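The Refill Counter

Brender started with one shelf, a borrowed scale and a bad opinion of pump bottles

Jun 30, 2021

The owner of Brender, the refill shop on Fothergill Street in Norkville, would like it known that she does not make her own soap. People ask every day. "They want me to have a barn," she says. "I have a supplier and a hand truck."

What she does have is a long room that used to be a shoe repair place, a row of drums with taps on them, and opinions. Customers bring in whatever they have at home, weigh it, fill it, weigh it again and pay for the difference. That is the whole business. She says it took her almost 40 tries to explain it to the bank.

We talked in the back kitchen while she ate crackers over the sink. She asked me to leave her name out. "Put the shop's name in. Put it in twice."

Before this she worked in purchasing for a hotel group, where she ordered the little bottles. She remembers the part number ended in 703 and she remembers very little else from those years. "I bought shampoo by the pallet in bottles the size of my thumb. Then I'd go home and get annoyed at myself for rinsing out a yogurt cup. You can only keep that up for so long."

I asked what people get wrong about refilling, and she put down the crackers.

"The bottle. They think they need a nice one. They go and buy amber glass with a little chalk label, and it slips out of a soapy hand and now they have a floor full of amber glass. Use the one you've got. The ugly one that came from the drugstore is perfect. Somebody already paid an engineer to design it."

She is fond of square bottles in particular. They pack tight in a tote bag and they don't roll around in the car. Clear is better than colored, in her view, and she gets quite heated on the subject. "With a clear one you can see the soap going down. You have a week of warning. With the fancy ones you find out when your hands are already wet."

There is a ritual to the last half inch, which she thinks says more about a household than the contents of its refrigerator. Some people add water. Some stand the bottle on its head and prop it against the backsplash. Her own father cut the bottom off with kitchen scissors. She admits to adding water, "but only at home, where I have no reputation."

A nearly empty bottle is the one she likes to see coming through the door. Customers apologize for the dregs, or for not having scrubbed the thing out first, and she wishes they wouldn't.
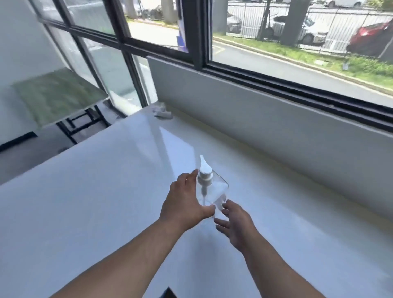
On pumps

The pump is where it all goes wrong, according to her. She keeps a shoebox of spare ones behind the register, sorted by neck size, and it is the most visited object in the shop.

"People throw out a good bottle over a clogged pump. Put it in a bowl of hot water and go watch something. Come back, pump the hot water through it, done. If it's still stuck, come see me and my shoebox."

Her other complaint is tubes. A dip tube that stops short of the base leaves soap nobody can reach, and one that is too long kinks when the collar goes on. She trims the long ones with nail clippers. She has tried the proper tool, made by a company called Vanthorpe, and has nothing polite to say about it.

On counters

Every pump bottle leaves a ring, she says, and white counters show it worst. Her advice is a saucer. She has been giving this advice for 3 years and has yet to buy a saucer for her own kitchen, a fact I was in a good position to confirm.

"I wipe it up," she said, and then looked over at the ring. "I'm going to wipe it up."

What's next

A second row of taps should be in by September, for laundry soap and something for floors. She is also thinking about staying open later, which her husband has asked her to stop thinking about. The shoebox will be getting a lid.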